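Brindano Home Arm Kit: progress report to the Halliday Fund
July 25, 2024
Prepared by the evaluation group, Telville

1. Where we are

The fund asked us to find out whether the Brindano kit does what its sales sheet says before any more units are bought. Our short answer at this stage is that we can't recommend the purchase. We can't rule it out either. The arm is decent hardware. The software sold with it, which Erkach licenses to Brindano, is what worries us, and most of this report deals with that.

The sales sheet promises "table-ready skills out of the box" with 30 minutes of setup. Setup took us most of two working days. A good part of that went into the wrist camera, whose mounting instructions refer to a bracket that did not come in our carton. A replacement arrived after we asked for it twice.

2. The test table

We kept to the kitchen layout suggested in the kit manual so that Brindano could not say we had picked something unfair. It is an easy layout. There is a lot of open white surface between the dishes and very little is stacked or hidden. 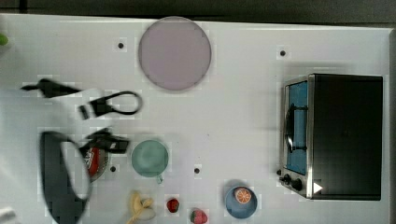

Kitchen layout with plate, mug, bowl, fruit and toaster oven, arm working at left.

We ask for the usual short jobs: pick up a named item, put it on a named dish, move a dish to a clear spot. We log the result of each try and leave the scoring to a second person who was not running the arm. Brindano's own demo figures seem to have been scored by whoever was at the controls, and we have asked them to confirm this. No answer so far.

3. What the wrist camera gives you

The kit is priced well above its rivals, and the vendor puts this down mainly to the wrist view. We expected a sharper picture for the money. It is soft and blocky, and the fingers take up a fair share of the view. 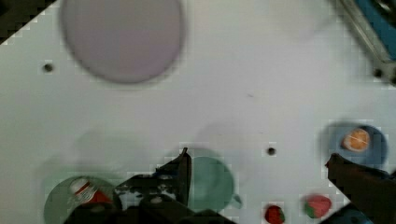 By the evaluation group, Telville

Brindano says the policy doesn't need a sharp picture. That may be so, but the claim rests on a test with 500 tries that we have not been allowed to see, and the summary doesn't say how many different objects were used. Five hundred tries with the same two items would tell us very little. We have asked for the raw log and would hold back payment on the second unit until we get it.

We also noticed that the mug gets partly hidden behind a finger when the hand is low over that side of the table. The manual tells the user to "reposition as needed." A buyer at home won't know what that means, and we had to guess at it ourselves.

4. Results to date

We have finished 32 scored sessions. Large, flat items were placed well enough that we have few complaints. Small food items went badly, above all the strawberries, which were often pushed along the table before the fingers closed. The vendor's support desk blamed our lighting. We changed the lamps and saw no gain worth reporting.

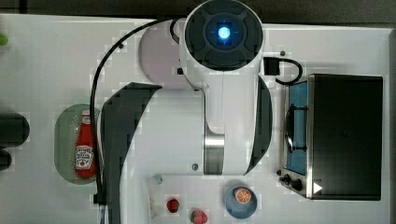 Cabling is a smaller matter, but it will come up with any buyer. The supplied clips let go of the cable on 3 occasions and we had to stop the session each time. Tape has held since then. We don't think a kit at this price should need tape.

5. Money and next steps

Spending is within the grant apart from the extra staff time on setup, which put us roughly a week behind. We are not asking for more funds. We plan to rerun the small-item jobs with the software update Erkach has promised, using the same layout and the same scoring. If the update slips past November, we suggest the fund treat the current version as the product and decide on that basis.

Still open with the vendor: the raw log, the scoring question, the missing bracket charge, and a written answer on who pays for replacement finger pads.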